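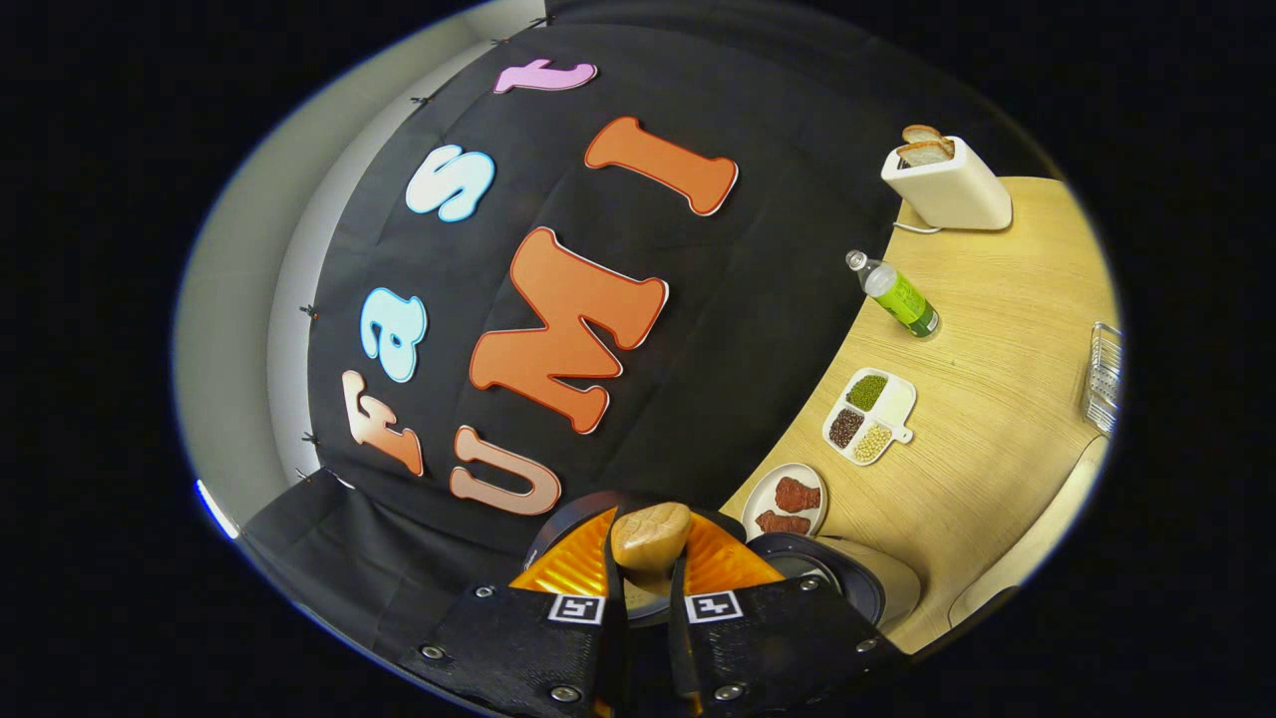 Letras de espuma presas a um tecido preto, com clipes pretos na borda.

Como pendurar tecido na parede sem furar

Leitura: 2 min
Última atualização: novembro de 2025

Um pano esticado resolve muita coisa em casa: tapa uma parede manchada, serve de fundo para a mesa do bolo, separa o canto de costura do resto da sala. O problema costuma ser a fixação.

Antes de tudo, passe o tecido. Vinco de dobra não sai com o peso do próprio pano, nem depois de uma semana pendurado. Algodão grosso e oxford caem melhor que malha, que cede no meio e forma barriga. Se o tecido for escuro, passe pelo avesso para não deixar brilho.

Para tecido leve, use ganchos adesivos e clipes. Limpe a parede com álcool, espere secar e aperte cada gancho por 30 segundos. Os da Flevier aguentam 500 g cada, segundo a embalagem – eu conto com metade disso em parede pintada há pouco tempo. Em agosto pendurei um pano de 2 metros com 6 ganchos e ele ficou no lugar até eu tirar.

Comece sempre pelos dois cantos de cima e só depois prenda o meio. Quem vai de uma ponta à outra acaba com sobra de pano no final.

Tecido pesado pede varão de pressão ou uma ripa. Dobre a borda, costure um túnel de 4 cm e passe o varão por dentro. Na barra de baixo, uma corrente fina de cortina ajuda no caimento.

Letras e enfeites de espuma são leves e podem ir com alfinete, entrando de lado, por trás da peça. Cola quente mancha o tecido e não sai na lavagem. Fita dupla face funciona por uma tarde, depois solta. Monte tudo no chão primeiro para acertar o espaço entre as letras.

Para retirar os ganchos, puxe a aba da fita para baixo, rente à parede, bem devagar. Se ficar resto de cola, passe o secador morno e esfregue com um pano. Guarde o tecido enrolado num tubo de papelão.

14 compartilhamentos
2 comentários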